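# Clatwood Plate Set: data card

2 min read

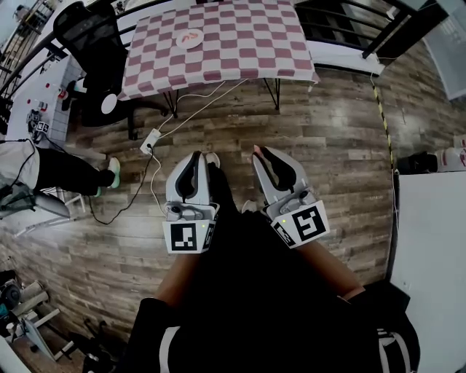
Both hand-held grippers in front of the table, Skaldale site.

Clatwood has 1,863 episodes of table work with two hand-held grippers.

## Known fault

In 483 episodes the clock of the left gripper runs behind the right one. The delay grows during the episode and reaches 9 frames at the worst. We found it in April 2025, when a policy trained on these data closed the left jaw too late and dropped plates.

The green light does not show this fault. It stays on while the clock drifts.

## What to do

Use version 2 of the index, where these episodes carry the flag `late_left`. Please do not train on them. The raw files are not changed.

Maintained by Abubakar.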